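Workshop Talk > Learning systems > Is anyone convinced by glove demonstrations?

Dexter Manalastas
I've read three threads on here this year saying that teleoperation is finished and we should all be wearing gloves and collecting by hand. I was asked by Limum to go and watch a couple of sessions before we put money into it, and I've come back less sure than I went. Posting my write-up because I'd like to be told where I'm wrong, preferably by someone who has trained on this stuff and not just collected it.

Background for those who missed the August thread: the job is cut flowers into a vase, two hands, marker rigs on both gloves, wide lens at the tool. The target they've set themselves is 883 episodes, all flowers. I asked where the number came from and didn't get an answer I could write down. 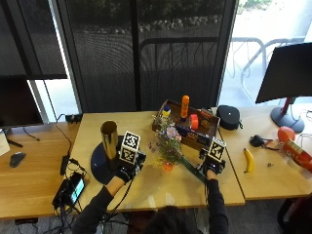 Skalesau, 29 April 2018

I'll start with what I liked. Setting up is quick. You don't need an arm in the room, so you don't need a cage or a stop button or a person whose job is standing next to the stop button. The wearer puts on the gloves, shows the markers to the overhead view and gets on with it. People who have only ever driven an arm with a joystick will find it very hard to go back.

Now the grumbling. The wearer is good at flowers. She has hands, and she has thirty years of having hands, and she does things with a stem that no two-finger tool is going to repeat. She rolls it. She lets it slide and catches it lower down. The tool is supposed to stop you doing that, and mostly it does, but watch for long enough and you notice the other fingers helping from behind. All of that goes into the set as if the tool had done it.

I raised this and was told it washes out with volume. I have been told that about every problem I've ever raised with a learning system. 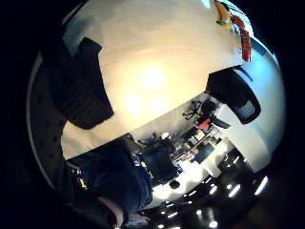 The second grumble is the time between episodes. Somebody resets, somebody stretches, somebody checks a message, and the recording carries on through all of it. Gudrun Diekmann was trimming files the evening I was there and told me she drops anything where the tool isn't on its way to something. Fine, but that's a person with an opinion deciding where each example begins. Ask a second person to trim the same recordings and you'd get a different set. I would like to see that tried once before anyone quotes me a success rate to the nearest per cent.

Third, the plants. Stems and leaves are about the worst thing I can think of to film from a few centimetres away through a fisheye. You push the tool in among the foliage and the lens is full of green blur, and I can't see what the policy is meant to take from it except "keep going". A person doesn't need the view at that point because they can feel the stem. The model gets the picture and no feel. So you're asking it to copy a decision with the reason for the decision left out.
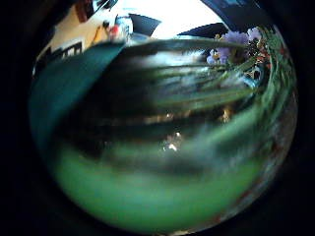 Garba Garba
Disagree on the third one, and fairly strongly. You're judging single stills. The policy gets a short history, and the useful part is from before the lens goes under. By the time you're in the leaves the approach is already settled and all it has to do is hold its course and close. We saw the same worry with towels at Heitmann and blurred stretches turned out not to be where it failed. It failed on letting go, nearly every time.

Agree about the trimming though. We wrote a rule for it and stuck the rule on the wall.

Dexter Manalastas
Towels don't snap. But all right, I take the point about history. How short is short? If someone fumbles around in the leaves for longer than the history lasts then you're back to my problem.

And what was the rule?

Garba Garba
Two seconds before first movement towards the object, two seconds after release. No exceptions, even when it looks silly. History length depends on your set-up and I'm not going to guess for theirs.

Ingeborg Bauerfeind
Can I be rude about the number? 883 of one task on one table by one window is one example, recorded a lot of times. I'd swap the lot for 100 in rooms that have nothing to do with each other. Our first set was all done at the same bench in Tatness and it learned the bench beautifully. Moved it across the corridor and it reached for where the bench used to be.

Gudrun Diekmann
Since I'm named up there: yes I trim by eye, and yes I'd rather have a rule. I've asked for one. The fixed rule Garba gives would cut badly for us, though, as the wearers often have a hand on the next stem before the last one is released, so there's no "after" to speak of. If you've got a version for two hands that overlap I'd be glad of it.

Ingeborg, more rooms is planned. Planned is the word I was given, make of it what you like.

Dexter Manalastas
Gudrun, sorry, I should have asked before putting your name in. Shout if you want it taken out.

The overlap thing is worse than what I'd complained about, as far as I can tell. If both hands are always mid-something then every cut is through the middle of an action for one of them.

Gudrun Diekmann
Leave it in, I don't mind. And yes. I cut for the right hand and let the left fall where it falls.

Jana Gerlach
Coming at this from the tracking side. I'm less bothered by trimming or rooms than by the poses. Markers on the back of the hand are lovely until the hand turns over, then you're filling in the gap from the tool's own view, and the tool's own view is sometimes a leaf. Dexter, did they say how they score the filled-in stretches? If they're marked as lower quality, fine. If they go in at full weight you're training on guesses.

Dexter Manalastas
Didn't ask, and I should have. I did sit through part of a playback with them, going through the views from the tool, and the pose trace looked smooth all the way along. A bit too smooth for my liking, considering how much the wrists turn in this job.

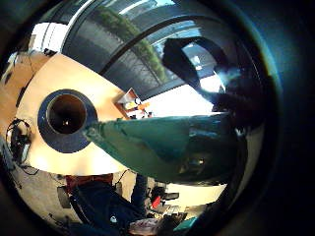
View from the tool, gloved hand to the upper right.

Smooth could mean well tracked or it could mean heavily filtered, and I couldn't tell which from a chair.

Jana Gerlach
Ask for the raw trace and the reprojection error. If they hesitate you've got your answer.

Garba Garba
Or they hesitate because somebody has to dig it out of a folder from months ago. I've been that somebody. Give them a week before you decide it's a conspiracy.

On overlap: label the hands separately and keep both streams whole, then cut at training time. More storage, far less arguing. You can change your mind later about where an example starts, and with Gudrun's way you can't, unless the originals are kept. Are they kept?

Gudrun Diekmann
For 30 days.

Ingeborg Bauerfeind
Oh dear.

Garba Garba
That's the first thing I'd change, before gloves, rooms, any of it. Disks are cheap.

Dexter Manalastas
Right, so what goes back to Limum from me is: keep the originals, stop trimming by eye, ask for the raw poses, and hold off paying for more flowers until they've done some in another building. I still think the fingers are helping and I still don't believe it washes out, but I can't prove it from two sessions. If anyone has run the same task with the spare fingers taped down, even a small batch, I'd like to see the comparison — PM is fine if you can't post it.

Jana Gerlach
We taped once. The wearers hated it and the episodes were slower. I never saw the training results, so no use to you, but I'll find out if they were written up.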